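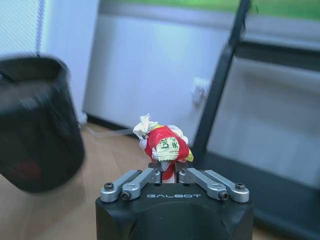 # Gripper Upkeep on the Floor-Tidying Arm

Project report, Cedamton, 17 March 2019

## 1. Purpose

Our group looked after the gripper for one term. The job was to write a maintenance routine that the next group could follow. The pick task is trash from the floor into a bin, mostly crumpled packaging.

## 2. Setup

The fingers are driven by metal links, mirrored left and right. The links are held with hex socket screws. The wrist camera looks out over the gripper body, so the links are always in view. Picks are logged in Simum, our lab's own program.

## 3. Routine

Every 1000 cycles:

1. Power down and lock the wrist.
2. Check the visible link screws with a hex key.
3. Move each link by hand and feel for play.
4. Wipe the fingers and pick out any scraps.
5. Run 30 test picks and save the log.

## 4. Results

| Test | Picks | Missed |
|---|---|---|
| Before service | 30 | 8 |
| After service | 30 | 3 |

One screw on the left side had backed out a little. We tightened it and marked it with paint pen. Most misses before service were thin wrappers slipping out on the lift.

## 5. Left to do

The service took 34 minutes, mostly spent on cleaning. We did not test foil or wet paper. The spare screws are in the Melel drawer.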